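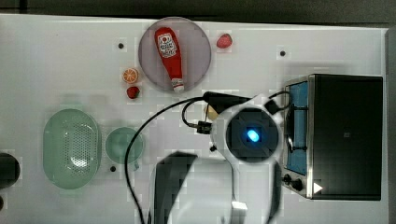

Hernán Rengifo

Play Kitchen Sets: Frequently Asked Questions

The following answers apply to the play kitchen sets lent to families and early childhood programs by the Brarville Toy Library. Borrowers are asked to read them before reserving a set.

Who may borrow a set?
Any household or licensed program holding a current membership may borrow one set at a time. Programs must name one adult who will sign for the return.

How long may a set be kept?
The loan period is 22 days. One renewal is permitted, provided that no other member has reserved the set. 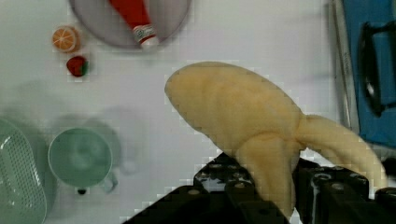
A renewal must be requested before the original loan period ends. Requests received later are treated as new reservations and placed at the end of the list.

How should plastic dishes and play food be cleaned?
Wash hard pieces by hand in warm water with mild dish soap and let them air dry. Plush food should be wiped with a damp cloth – please do not put it in a dryer. 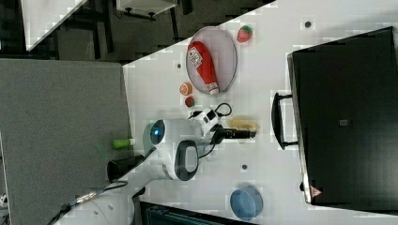
What happens if a piece is lost?
Report the missing piece at the front desk when the set is returned. The replacement fee is $2 for a single food item; dishes are charged at cost.

May pieces from different sets be combined?
Members with more than one child often ask this question.
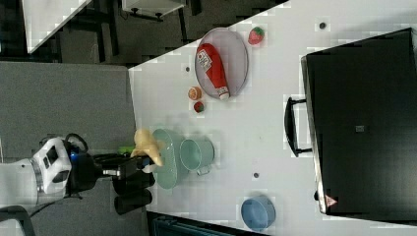

Sets are cataloged separately and must be returned as they were issued. During the loan, children may arrange the pieces in any way they like, and mixed groupings are welcome in play. A ketchup bottle may be served on a gray plate with a strawberry and an orange slice nearby, while a mint-green mug is kept for drinks. Before the return, please check each piece against the packing card.

Whom should I contact with other questions?
Write to Alcides Henao, Loans Office, Brarville Toy Library.

Last revised 12 Jun 2026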